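Search this account
Search
March
by Grekirus

1/ I promised a thread on learning to cook without a recipe in a language that is not mine. I have lived here for nine winters and I still read a British packet very slowly. So this is mostly a thread about words, and a little about salt.

2/ In my first kitchen here I did not understand "season to taste". I looked up both words. One was a part of the year and the other was what the tongue does. I made a lentil soup with no salt in it and served it to two people who were very polite.

3/ At home we say the amount with the hand. There is a word for what fits between two fingers, another for three fingers, another for the hollow of the palm. English has "pinch", and I was glad to find it. For the palm I found nothing good. "Handful" is too much, please do not do it with salt.

4/ Then the names in the shop. Table salt, cooking salt, sea salt, rock salt, flaked salt, fine, coarse. I stood in the Joly on the corner with my phone and translated all of them, and in my language four of them came out as the same word.

5/ I bought the cheapest one, Wuvasska fine, 79p for a big tub. I still buy it. It is good for pasta water and for bread and I have no complaint about it.

6/ The mistake I made for years: I changed from fine to flaked and kept the same spoon. A teaspoon of flakes weighs much less than a teaspoon of fine salt, because there is air between the pieces. My bread was flat in flavour and I blamed the flour. I am sorry, flour.

7/ So now I weigh. For bread I take 500 g of flour and 2% salt, so 10 g. It does not matter which salt it is, ten grams is ten grams. If your scale is not exact with small weights, put the bowl with the flour on it first and then see if it notices the salt. Mine does not always. I bought a small second one.

8/ For soup and stew I don't weigh anything. I put a little when the onions go in, a little with the water, and then I wait until nearly the end. A pot that boils for a long time gets smaller and the salt stays in it. This I learned with beans, and the beans went to the compost.

9/ Someone will write that beans must not be salted before they are soft. My grandmother said this too, very strongly. I have soaked them in salted water overnight many times now and they become soft, and the skins break less. I have not told my family.

10/ Vegetables in a jar: I use 2% again, of the weight of the cabbage. Cut, salt, press with the fists, leave it for a while and press again. It should stand under its own water. If there is not enough water I wait longer before I add any.

11/ A word I like: "brackish". I tried to use it for a soup and I was told that it is for rivers. Another one, "moreish", is for crisps, and it took me a long time to believe that it is a real word.

12/ About keeping it. The cardboard tub becomes wet in my kitchen, which has one small window, and then the salt is a stone. Now I move it to glass with a lid. Sugar lives on the same shelf, so please write on the jars. I once made a very strange custard. 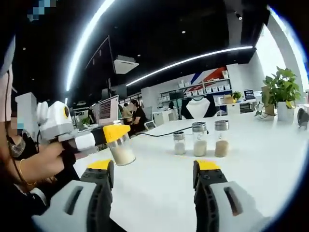 13/ A reply came from Grumach: put a few grains of dry rice at the bottom and it will never go hard, but change the rice every few months. I also disagree about the flakes, they are wasted in dough, keep them for eggs and tomatoes.

14/ Thank you, I will try the rice. And yes, I agree now about flakes in dough. It works by weight, but you pay more for a shape that melts. On a boiled egg I want to feel it between the teeth.

15/ Several of you asked how to repair a soup that is too salty. The potato does not help much, I have tried. It drinks some of the liquid and you take both away. More water, or more of everything without salt, and then you eat soup until the weekend.

16/ A little lemon can make it seem softer, if it is only slightly too much. For my ears "too much" and "slightly too much" were the same for a long time, but in the kitchen they are not the same at all.

17/ Next I want to write about flour, where the words are even worse. Plain, strong, self-raising. What is the opposite of strong flour? I asked in the shop and they said plain.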